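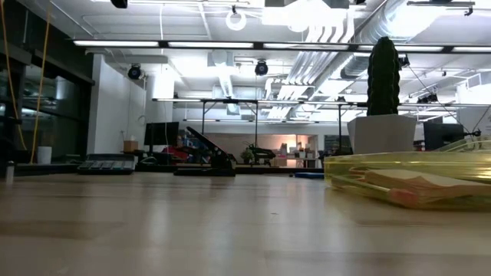

12/21/22

I have now read three articles telling me that a plant on your desk makes you calmer, sharper and less likely to catch whatever is going around. All three were published by people who sell plants. I'm prepared to believe that somebody, somewhere, felt better after looking at a fern. I'm less prepared to believe I should pay for it.

Still, I have been sharing a table with a cactus since August, so I suppose I've run the experiment whether I meant to or not.

It's one of the tall column ones, ribbed and dark green, in a square white pot. It came to us through Helge Skjelbred, who did the rounds of the office when we moved into the Revdale building and decided the place looked like a warehouse. He was right about that. Open ceiling, everything painted white, glass wall with black frames. The fashionable word is industrial, and as far as I can tell it means they saved money on ceiling tiles. My old office had a proper ceiling and a carpet the colour of gravy, and I could hear myself think in it.

Helge's plan was to soften things. He chose a plant with spines. I raised this at the time.

The price was $155, pot included, from a nursery out past Trunismont. I have grown tomatoes for years and never spent that much in a season, stakes and all. The label said it would "thrive on neglect", and I'd call that a bold thing to print on something you want people to pay good money for. Four months on I can report that it looks the same as the day it arrived. Is that thriving? I honestly couldn't tell you what a thriving cactus does differently from one that's quietly given up. Justinas Grigaitė reckons it has grown. He hasn't measured it, and neither have I.

Then there's the tray. I bought the tray, so I'll wear that one. It's a see-through yellow-green plastic thing with a raised rim, and I got it because I'd read (yes, another article) that a desk with one tray on it stays tidy, as everything loose goes in the tray. What happens is that the tray fills up with coloured paper. Peach and orange, mostly, folded, sitting in a stack. I keep meaning to go through it. On a bright day the plastic throws a bit of yellow on the wood and that's rather nice, I'll admit, though it's a long way from being organised.

I do like the table. It's pale and smooth and big enough that you can spread out a drawing without moving your mug. The computers live on their own desk behind, and I think that's the one good decision in the whole fit-out. If the keyboard were on the table, the table would be gone in a week. I've seen it happen.

So has the cactus made me calmer? I doubt it. My favourite thing about it is that it gives people something to say when they don't want to talk about work. Visitors ask what kind it is and I tell them it's the expensive kind.

Helge is now talking about a second one for the other end of the room. I've asked him to wait until winter's done, and to let me see the receipt first. I might clear out the tray in the meantime.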